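## The great toy rotation, reconsidered

*2nd March*

Every few years somebody's sister-in-law discovers toy rotation and the rest of us have to hear it. You know the theory. Children have too many toys, too many toys make them flighty, so you box up most of them and bring out a handful each week. The child gasps with joy at the sight of a wooden duck she ignored all summer. Everyone sits on the rug for an hour. You drink your tea while it's hot.

I tried it from August until just before Christmas, and I have doubts.

My first doubt is about the labour. The books (I read two, both borrowed, both with a linen-coloured cover) suggest sorting everything into categories: building, pretending, moving, making. Fine. Where does a tin of magnets shaped like fish go? My son uses them as money. My daughter puts them in her shoe. I spent a whole Sunday afternoon on the floor with 8 tubs from the Skokham clearance aisle and a marker, and by Wednesday the labels were wrong.

My second doubt is about the claim that children play "more deeply" with less. Mine played more deeply with the tubs. They also worked out where the rest of the toys had gone, and for 4 weeks the most popular game in our house was asking when the cupboard would be opened.

Ayana Fikre, who many of you will know from the Thursday playgroup, is far more patient than I am and has kept a rotation going for two years. I asked her what she thinks it has done. "It's tidier," she said. I waited for the rest, and there wasn't any. Tidier is good! I would like to be tidier. But tidier is a long way short of what's printed on the back of those books, where a child's whole attention span is meant to bloom like a geranium.

Then there is the matter of which toys deserve to stay out permanently. The usual advice is to leave the "open-ended" ones, and play kitchens are always at the top of that list. I'm half persuaded. Ours came second-hand with no oven door and it has been a shop, a boat, a vet's table and a place to hide toast. Very little of what happens on it could be called cooking.
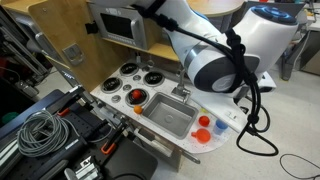 *Four burners and a red ball on the front one. Dinner, by the standards of our house.*

What I don't accept is that a play kitchen needs a wardrobe of accessories before it counts. The Pravow catalogue that came through the door last month would have you buy felt ravioli, a set of little spice jars and a toaster with its own felt bread, and the whole lot came to well over $100. That is real grocery money. A ball makes a perfectly good tomato, or a meatball, or an egg if you aren't fussy about colour. A three-year-old isn't fussy about colour.

Mihret Alemayehu disagrees with me on this, and in the interest of fairness I said I'd print her side. She bought her twins the Vokov starter food set for $50 and says it is the only thing they have both wanted at the same time without blood being drawn. She points out that the pieces are easy to wash, and that she'd sooner pay for a pretend carrot than find another real one behind the couch. I can't argue with the couch part. I would only ask how she's feeling about the set in another six months, and I've told her I will ask.

So where does that leave the rest of us? I've given up the tubs, mostly. One is on top of the wardrobe with the noisy things in it, and I bring those out when I've had enough sleep. The rest of the toys live in a heap in the corner of the lounge room, and the kids seem to find what they want in it. I can't tell you their concentration has improved. I can't tell you it has got worse, either, and I'm suspicious of anyone who claims to have measured it at home.

If you do want to try rotation, borrow the books before buying them. Ayana has one and I have the other, which is due back soon. There are also seven empty tubs in my garage, lids included, free to whoever gets in first. The old labels peel off with a bit of eucalyptus oil.

Next time: the Grigaitė sleep method, which three separate people have now told me changed their lives. I've started reading it. I keep nodding off.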